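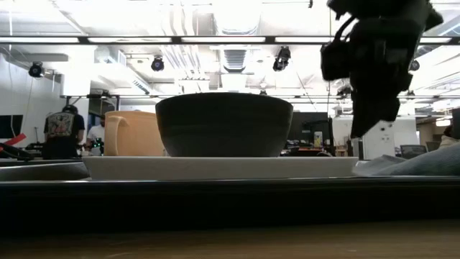

A dark grey bowl on an off-white rectangular tray, with a peach-orange mug beside it.

A serving tray is a shallow, flat-bottomed carrier used to move crockery, food and drink between a kitchen and the place where they are eaten, and to hold them together once they are there. Trays are also used for clearing, for draining washed items and for keeping small groups of objects in one place on a shelf or worktop.

Form

Most household trays are rectangular, oval or round. The rectangular form makes the best use of a worktop and can be stored on edge in a narrow gap. The base is surrounded by a raised side, or gallery, which stops items sliding off. The side may be upright or may slant outward towards the top. Slanted sides allow trays of the same size to nest, and give the fingers something to grip from beneath. Upright sides leave more flat area for the same overall length but are often fitted with cut-out or attached handles.

Materials include wood, metal, plastics, melamine and lacquered board. Wood is quiet in use but marks if left wet. Metal is thin and strong but noisy, and carries heat from hot dishes to the hands. Plastic trays are light and washable, and may bow under a heavy load.

Loading

The load on a tray is normally arranged by weight. The heaviest item, often a bowl or teapot, is placed at or near the centre, and lighter pieces are set next to it. Tall items near the ends make the tray harder to level. Mug handles are turned so that they can be reached without passing a hand over other vessels.

Bowls with a narrow base and a wide rim need more room than the base suggests. The rim overhangs neighbouring items and can catch them when lifted. Household manuals commonly advise placing such a bowl first. In The Working Kitchen, Selvaraj Samarakoon gives a clearance of 2 cm between the rim of a bowl and any cup beside it, and recommends filling bowls no higher than 25 mm below the rim if they are to be carried up or down stairs.

A folded cloth is sometimes laid under the load to reduce slipping and noise. A separate cloth may be kept near the tray for spills.

Carrying and setting down

A loaded tray is carried with both hands, close to the body and level with the waist. It is set down by resting one long side on the table and lowering the other. Items are removed from alternate ends so that the remaining load stays balanced. The one-handed method used by table staff, with the palm spread under the base, is suited to round trays and is seldom used at home.

Care

Trays are wiped after use and dried before stacking. Residue collects in the angle between base and side, where a soft brush is more effective than a cloth. Coated trays should not be scoured.

Regional use

In Pallham the long, shallow tray is known as a "runner", a name recorded by Jahangir Bepari in a survey of household terms. The runner was kept on the table between meals and held the cups in daily use.

See also

Bowl
Crockery
Mug
Tea towel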